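Small Things Table at Pilholm: what we learnt from the first round

Mar 9, 2023

I have been wanting to write about the Small Things Table for weeks, and now that the first round is done I finally can! For anyone who missed the last newsletter, the idea is very simple. You bring the little stuff that collects in drawers, bags and coat pockets (packets, tiny tubs, boxes you kept for no reason, bits of wrapping) and you sort it on one big table with other people to talk to while you do it.

It was Monine's turn to host, in the back room at Pilholm, and the first thing to go on the table was a cloth. I can't recommend this enough. We had tried sorting on bare wood at Armont and things slid about and clattered and everyone got a bit cross. A cloth keeps small things where you put them, it's kind to lids, and at the end you can gather up the corners and shake the crumbs out of the back door. Ours is pale pink and covered in flowers, big coral ones and little purple ones and a drooping rosebud I have grown very fond of.
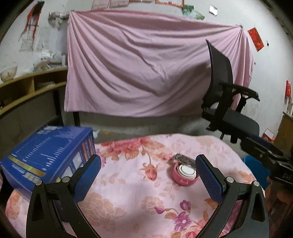
The rule we settled on is that you start with the biggest thing. Boxes first, always. A big box takes up so much room that you can't think properly until you've decided about it, and very often it turns out to be useful as the home for everything else. After that come the round tubs and pots. Open each one. I mean it, open every single one, even if you are certain you know what's in there. I was certain about a little tin of mine and it had five buttons and a foreign coin in it, and I had been carrying it from house to house since I was a student.

Packets come last, and they are the part people dread. My own method is to lay them out with plenty of space between them, so that each one has to be looked at by itself. In a heap they all seem important. Spread across a tablecloth, half of them are plainly finished with. Anything that's only a wrapper goes straight in the bin, and anything you would open this week goes home in your bag. The ones in the middle can sit in an envelope with your name on it until May, when we'll have a second go at them together.

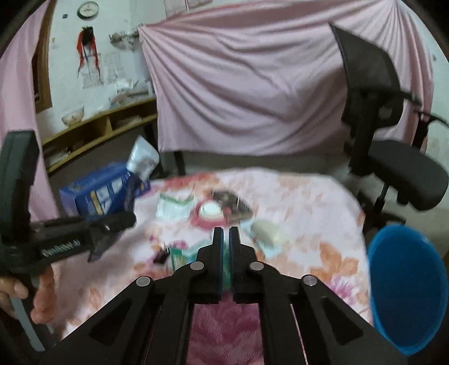

Radwa Helmy

A few practical notes for anybody thinking of coming along. Wear something with sleeves you can push up. Bring a bag for taking things away and another for rubbish, and please don't bring anything sharp or leaky. Glasses if you need them for small print, as I do! There's tea in the kitchen and you are welcome to bring biscuits, but keep them in the kitchen too (we learnt that one the hard way at Armont).

I'd also like to say how much I enjoyed the talking. Two of us spent a good half hour on the question of empty pots with nice lids, and whether a nice lid is enough of a reason. I say it is, within limits. Monine is much stricter and wants a use for it by the end of the afternoon or out it goes. You can guess whose shelves are tidier.

The next table will be in the same room, and I'm hoping to borrow a second cloth so we can spread out further. If you have a big one at the back of a cupboard, the older and softer the better, do let me know. Stains are no trouble at all. Leave a note for me in the Sikora box by the front door with your name and how many are coming, and I'll save you a place.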